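Reviews > Craft > Dyes > Kpodo Cold Dye, Burnt Orange

Kpodo cold dye for cotton, 2 months on

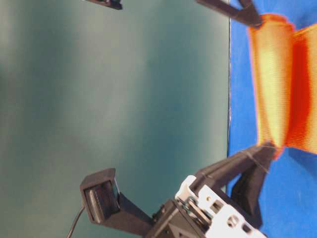 Bought three sachets of the Kpodo in September, mainly for old pillowcases and a doona cover that had gone the colour of dishwater. Ordered through Lirkow, came in a padded bag, one sachet a bit crushed but sealed. I wanted a proper orange. Not peach, not rust. Orange fabric against bright blue is what I'm after for the spare room so the colour had to hold its own, and most cheap dyes go muddy on me. This one mostly didn't.

Instructions are tiny. Print is grey on silver, had to take it out to the verandah to read. Basically salt, warm water, stir for ages, leave it. They say 46 minutes, which is a weird number, but I set the timer and did it. Second batch I forgot and left it overnight. Could not pick the difference.

Good stuff:
- dissolves properly, no little specks
- hardly any smell
- cotton took it evenly, even the seams

Not so good:
- polyester thread stays white. All of it. Doona cover has white stitching now, can live with it
- one sachet does NOT do a double doona cover, whatever the packet says. Use two
- rinsing. So much rinsing. Tank water people be warned
- stained the laundry trough, came off with bicarb and swearing

Used the Ranus one before this, in the tub. Cheaper, and the lid is better, but the colour washed out to apricot by about the fourth wash. Kpodo has had plenty more than that, cold, line dried in full sun, and has only gone a touch softer on the fold lines. Pillowcases still look new. Haven't tried it in a front loader so can't tell you.

Adwoa Bonsu put me on to it at the quilting group, she does hers in a bucket with a broom handle. I used a big stockpot (dont use one you cook in). Gloves that come in the pack are useless, split at the thumb straight away. Wear your own.

Would buy again, probaly the navy next. Four stars, loses one for the gloves and the print.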